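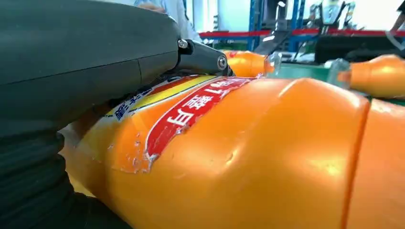

Call for participants: try out the Raltus bottle-handling kit

Do you spend your working day filling, sorting or packing bottles? Then we would love to have you at a table with us this July. Stitura is looking for 10 people to take part in a hands-on review of Raltus, a service that lets small packing shops teach a two-armed robot their own handling jobs. No robot experience is needed. Experience with bottles that roll away from you is very welcome!

What the review covers

Raltus comes in two parts. There is the kit (hands, wrist cameras, the teaching software and a table layout you can copy), and there is the service behind it, where our people take your recorded demonstrations and send back a trained routine. We have been using it on detergent bottles laid on their sides on a green tabletop, with people and robot working at the same table. It is a wonderfully awkward job. The plastic is shiny, the sides give a little when squeezed, and the labels get scuffed after enough handling.

So far we have 1,431 recorded demonstrations of this one job, and we are proud of them. But nearly all were made by people who helped build the system. We want to know what happens when somebody new sits down with the manual. 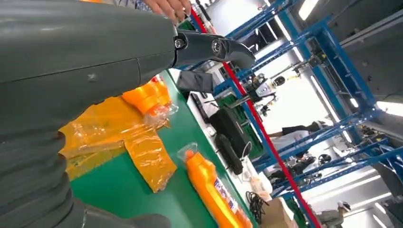 Over two visits you will set out bottles, record your own demonstrations, run the trained routine and write down what you think of it. You choose how to lay things out. If you want the bottles in pairs, in a row or all over the place, go ahead. One of our operators is with you the whole time and has the stop button within reach.

Afterward you fill in a form with 39 short questions and sit down for a chat with Kanyarat Wattanapong, who runs the review. She is after the blunt version. Tell her if the software made you click four times for something that should take one, or if the manual lost you on page two. The comments go straight to Ottar Viklund and the software group, and you will get a copy of the final report with your name on it or left off, as you prefer.

Who we are looking for

– Anyone who has worked in filling, packing, warehousing or returns for a year or more
– Shop owners and shift leads thinking of renting or buying a kit like this
– People who train new staff, as you already know how to explain a job with your hands

You need to be 18 or over and able to sit or stand at a table for up to two hours with breaks. Left-handers, please do apply – we have had very few so far and the teaching mode needs you.
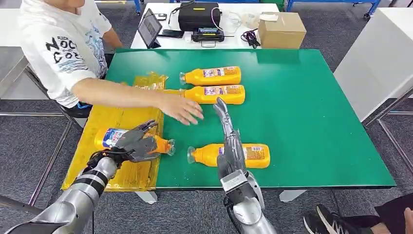
Each visit starts at 9:30 in the morning and is over by lunch, which we provide. You are paid $27 an hour, travel time included, and parking is free. Wear short sleeves or sleeves you can push up, closed shoes, and no loose bracelets. Lockers are by the door.

Where

Stitura test hall, Honberg. The Strand bus stops outside. There is a step at the front entrance, so let us know if you would like to use the level one at the side.

How to apply

Send a few lines to Petrică Sima at Stitura telling us what you do, how long you have done it and which mornings suit you in July. No résumé, please. If you have used another robot kit before, say which kind of job it did, and what annoyed you about it. We answer everyone, and those we can't fit in this time can go on the list for the fall round, when we move on to jars and lids.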